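## Section 7: Setting Up the Bathroom Cabinet and Trays
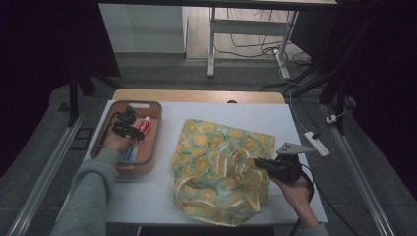
*Reading time: 5 minutes*

This section covers the Edis wall cabinet after it has been hung and leveled (Section 6). You will fit the shelves, choose where the trays go, load them, and set the door. Keep the hardware bag open until you reach the end, as the door bumpers are in the same bag as the shelf pins.

### What you need

- Shelf pins and door bumpers (hardware bag B)
- Two glass shelves
- The storage trays, with liners if you ordered them
- Phillips screwdriver, size 2
- A soft cloth
- Mild dish soap

The trays are sold separately in some stores. Trays from the older Kosley line also fit, but they stand slightly proud of the shelf and the door may touch them. See "Door will not close" at the end of this section.

### 7.1 Fit the shelves

1. Wipe the inside of the cabinet with a damp cloth and let it dry. Sawdust from the pin holes will scratch the glass.
2. Decide on shelf height. The holes are 32 mm apart. For standing bottles up to 200 mm tall, leave seven holes between the lower shelf and the cabinet floor.
3. Push four pins into holes at the same height. Each pin should go in until the collar meets the side panel.
4. Tip the shelf, slide it in at an angle, and lower it onto the pins, back edge first.
5. Press lightly on each corner. If the shelf rocks, one pin is in the wrong hole or not fully in.
6. Repeat for the second shelf.

> **Caution:** Do not use a hammer on the pins. The side panels can split along the line of holes, and this is not covered by the warranty.

> **Note:** Cabinets made before December have metal pins with a clear sleeve. Leave the sleeve on.

### 7.2 Place the trays

Trays can go on either shelf or on the cabinet floor. The load limit is the same for both shelves, 2000 g each, including the tray.

1. Wash the trays in warm water with dish soap. Do not put them in the dishwasher.
2. Dry them fully, including the underside.
3. If you have liners, lay one in each tray with the textured side up.
4. Set the tray on the shelf with at least a finger's width free on both sides.
5. Slide it back until it stops, then pull it forward slightly so that it does not rest against the back panel.

Small things for daily use, such as toothpaste, floss and razors, belong in the tray you can reach without stretching. In most homes that is the lower shelf. Boxed items and spares can go higher up.

> **Caution:** Keep medicines, mouthwash and blades out of reach of children. The cabinet door has no lock. The Edis child lock kit is a separate part and fits all models in this series.

### 7.3 Load the trays

1. Put heavier items in first, toward the back.
2. Lay boxes flat.
3. Put tubes in last. A tube can lean on a box or against the wall of the tray, as long as the cap is closed.
4. Do not stack anything above the height of the shelf gap. Check by sliding the tray in slowly.

Electric toothbrush bases should not be kept in a tray while charging. Use the outlet shelf described in Section 9, or leave the base on the counter.

Leaking tubes are the usual cause of stains in the liner. Rinse the liner in cold water first. Hot water sets some whitening pastes and makes them harder to remove. If the mark stays, soak the liner overnight in water with a spoonful of baking soda.

### 7.4 Adjust the door

The door hangs on two hinges with three screws each. Only the front two screws are for adjustment.

1. Close the door and look at the gap along the hinge side. It should be even from top to bottom.
2. To move the door left or right, turn the front screw a quarter turn at a time. Do both hinges.
3. To move the door in or out, loosen the second screw, shift the door by hand, and tighten again.
4. Peel the bumpers from their backing and stick one in each corner on the handle side.
5. Open and close the door several times. It should shut without a push for the last inch.

If your cabinet has the mirror door (Brikdale and Eichhorn finishes only), have a second person support the door whenever the second screw is loose. The mirror door is a good deal heavier than the plain one.

### 7.5 Problems

**Door will not close.** Check that no tray stands forward of the shelf edge. If you use Kosley trays, move the shelf pins to the rear row of holes.

**Door swings open by itself.** The cabinet is not plumb. Go back to Section 6, step 4.

**Tray slides when the door is opened.** The shelf is wet or the liner has slipped under the tray. Dry the shelf and refit the liner.

**Shelf rattles.** Put one of the spare bumpers on the pin nearest the noise.

**Glass shelf is chipped.** Stop using it. Order part 832 and return the cabinet to use only when the new shelf is in.

### 7.6 Care

Wipe the trays once a week. Avoid bleach, acetone and abrasive pads, all of which cloud the plastic. Check the hinge screws twice a year and tighten any that have worked loose.

Do not spray cleaner straight onto a mirror door. Spray the cloth instead, so that liquid does not run behind the glass at the bottom edge.

Changes to this section: shelf load limit corrected, part number for the glass shelf updated. Checked by Kanako Koyama, 12th March.

Continue to Section 8, Towel Rail.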